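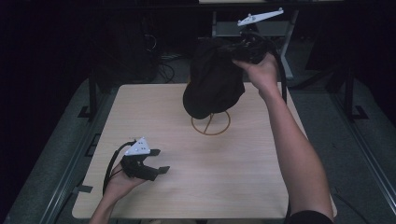
Murow, Apr 11, 2023

**Unit 3: Intake and adoption records for adult dogs**

Covers the record set used at the Skader and Khoury shelters. Bring the Sunero intake form to the tutorial.

### 3.1 Intake

An adult dog is entered under one of three categories: surrender, stray or transfer. The category determines the holding period and cannot be changed after the file is opened. Record:

- microchip number, scanned twice
- weight in kilograms, to one decimal place
- vaccination history, with certificates where supplied
- bite history, as stated by the surrendering owner and initialled

"Unknown" is a valid entry. A blank field is not, and the file will be returned.

### 3.2 Behaviour assessment

The first assessment takes place no earlier than 44 hours after intake. Scores from dogs assessed on arrival are dominated by kennel stress and should be disregarded. Food guarding is scored separately from handling.

### 3.3 Matching

Applicants are screened on fencing, hours of absence and resident animals. At Khoury the minimum fence height is 105 cm for dogs under 12 kg; larger dogs are referred to the site supervisor.

### 3.4 Retention

Closed files are kept on site to a limit of 4000, then moved to the Skader archive, oldest first.

Reading for May: Unit 4, foster agreements and trial periods.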